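Le sac, la poignée et le dessous de l'évier

Lettre de la cuisine partagée d'Ilville, 2022-04-21
Temps de lecture : 6 minutes
Imprimer | Envoyer par e-mail

Il existe dans toutes les cuisines du monde un sac qui contient des sacs. Le nôtre a vécu sous l'évier de la cuisine partagée jusqu'au début du printemps, et il avait pris avec le temps la taille et à peu près le caractère d'un gros chien. On ouvrait la porte du placard, il avançait. On la refermait avec le genou, il soupirait. Quand il a fini par coincer le siphon, il a bien fallu le sortir, le vider par terre et regarder ce que nous étions devenus.

Nous étions devenus les propriétaires de 172 sacs en papier.

Le chiffre a été vérifié, avec la mauvaise foi qu'on imagine, par ceux qui soutenaient qu'il y en avait une trentaine au plus. La plupart venaient de l'épicerie Khoury, au coin de la rue, qui emballe tout dans du kraft avec une générosité touchante, y compris un citron. Un bon tiers venait de chez Cater, qui livre le pain des repas communs. Le reste était d'origine inconnue, et deux sacs contenaient encore leur ticket de caisse, ce qui a permis d'apprendre que quelqu'un, parmi les habitués, achète des cerises confites en quantité déraisonnable. L'enquête n'ira pas plus loin.

La question du « on ne sait jamais »

Personne ne jette un sac en papier de gaieté de cœur. Le sac en plastique, lui, vous culpabilise tout de suite, on sait où on en est. Le sac en kraft vous regarde avec ses bonnes intentions. Il est brun, il fait un joli bruit, il pourrait servir à envelopper des livres de classe (aucun de nous n'a d'enfant en âge de porter un cartable), à faire mûrir des avocats (nous les mangeons trop durs), à transporter des boutures, à allumer un feu dans une cheminée que l'immeuble n'a plus. On le plie donc, on le range, et on se sent meilleur pendant une demi-heure.

Après une discussion plus longue que celle qui avait précédé l'achat du réfrigérateur, nous avons adopté un tri. Les sacs tachés de gras partent à la poubelle. Les sacs déchirés servent aux épluchures. Les sacs encore dignes sont pliés et gardés. Au bout de l'après-midi, il restait 94 sacs dignes, chiffre qui a provoqué un silence, puis une seconde discussion sur le sens du mot « digne ». Nous avons alors décidé de n'en garder que 13 et de proposer les autres à l'épicerie Khoury, qui les a repris avec beaucoup de politesse et nous a donné, dans un sac, des figues pour nous remercier.

Du pliage, et de ceux qui croient savoir plier

Le pliage est une affaire de caractère. Il y a l'école du rouleau, l'école du rectangle, et l'école qui consiste à poser le sac sur le plan de travail en disant « je le fais après ». La méthode retenue est celle du rectangle. On rabat le fond à plat, en suivant le pli d'origine s'il en reste un. On rentre les soufflets vers l'intérieur, puis on passe la paume du bas vers le haut. On plie en deux dans la hauteur. Et c'est à ce moment-là, quand tout va bien, que la poignée se manifeste.

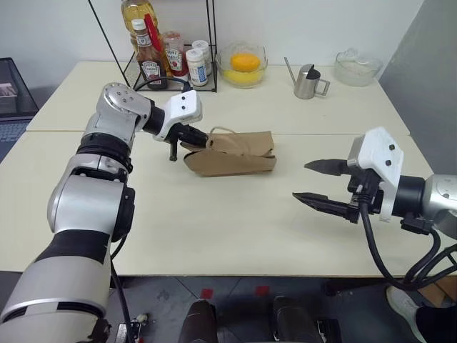
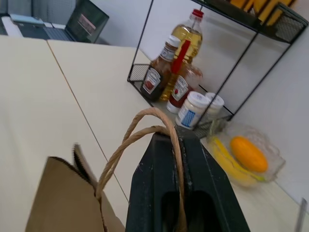
Le même genre de sac, sur la table de la cuisine.

La poignée torsadée est une invention admirable tant qu'on porte quelque chose. Une fois le sac au repos, elle n'a plus d'emploi et le fait savoir. Rabattue à l'intérieur, elle crée une bosse. Rabattue à l'extérieur, elle accroche celle du voisin, et l'on tire du placard une guirlande. Celle de la première photo résume l'affaire : le sac est aplati, froissé, couché sur le côté, et la poignée, plus claire que le reste, continue à dessiner sa boucle par-dessus. Certains d'entre nous proposent de la couper. D'autres trouvent cela barbare. Le compromis en vigueur est de la rentrer du côté de l'ouverture avant le dernier pli, puis d'appuyer fort en pensant à autre chose.

Nous avons bien essayé le Plerkix, un range-sacs à fixer dans la porte, acheté par enthousiasme collectif. L'objet se présente comme une fente dans laquelle on glisse les sacs pliés pour les reprendre ensuite un par un. Les deux premiers entrent sans difficulté. Au troisième, il faut tenir la porte. Le Plerkix est désormais rangé sous l'évier, dans un sac en papier, où il prend moins de place que lorsqu'il servait.

L'autre sujet : l'étagère

Puisque nous parlions rangement, la conversation a glissé vers l'étagère noire en fil métallique, celle des condiments, et elle y est restée un moment. On la voit sur la seconde photo, avec l'huile à bouchon rouge au fond, le ketchup, la sauce brune et les deux petits pots blancs. L'idée de départ était que chacun puisse attraper ce qu'il cherche sans rien déplacer. Cette idée a tenu le temps d'un repas. L'huile est grande, elle va donc derrière, et comme c'est elle dont tout le monde a besoin, tout le monde passe le bras par-dessus le ketchup pour la prendre.

Une faction réclame l'huile devant. Une autre fait remarquer qu'on ne verrait plus le reste, et qu'un condiment qu'on ne voit plus finit racheté. Elle a des arguments : l'inventaire de l'hiver avait mis au jour quatre moutardes ouvertes, dont une que l'on avait prise pendant des mois pour du miel et traitée en conséquence, c'est-à-dire avec respect et à distance des enfants des autres.

Voici donc ce qui a été convenu, et qui sera affiché à l'intérieur du placard dès que nous aurons retrouvé le ruban adhésif :

Un pot entamé se finit avant qu'on en ouvre un autre du même genre. Les goûts et les marques ne constituent pas une exception.

Le bouchon se revisse. Poser le bouchon sur le goulot n'est pas revisser.

La bouteille d'huile s'essuie avant de retourner à sa place. Un morceau de kraft fait très bien l'affaire, et ce serait enfin un usage.

Les courses se déballent le jour même, et le sac se plie dans la foulée. « Dans la foulée » a été précisé en séance : avant le café.

Quand la pile atteint 13 sacs, on en emporte 2 la prochaine fois qu'on va chez Khoury, et on refuse poliment celui du citron.

Ce qui reste en suspens

Cater nous a demandé s'il nous serait possible de recevoir le pain dans un panier à rendre, ce qui réglerait une partie du problème. La réponse a été oui à l'unanimité, suivie d'un long échange pour savoir où l'on mettrait le panier. Le dessous de l'évier a été proposé. La demande est à l'étude.

Les cabas en toile feront l'objet d'un tri séparé en juin. Ils sont accrochés derrière la porte de la réserve, les uns dans les autres, et la porte ne s'ouvre plus qu'à moitié. Prière à chacun de reprendre les siens d'ici là, y compris celui qui porte une tache de betterave et que tout le monde attribue à quelqu'un d'autre. Les cabas restants seront donnés, dans l'un d'eux.

Enfin, les figues étaient très bonnes. Il en reste dans le saladier bleu, en haut du réfrigérateur, à condition de lire cette lettre assez tôt. Le sac dans lequel elles sont arrivées a été plié.

Cuisine partagée d'Ilville | Contact | © 2022 Tous droits réservés | Retour en haut de page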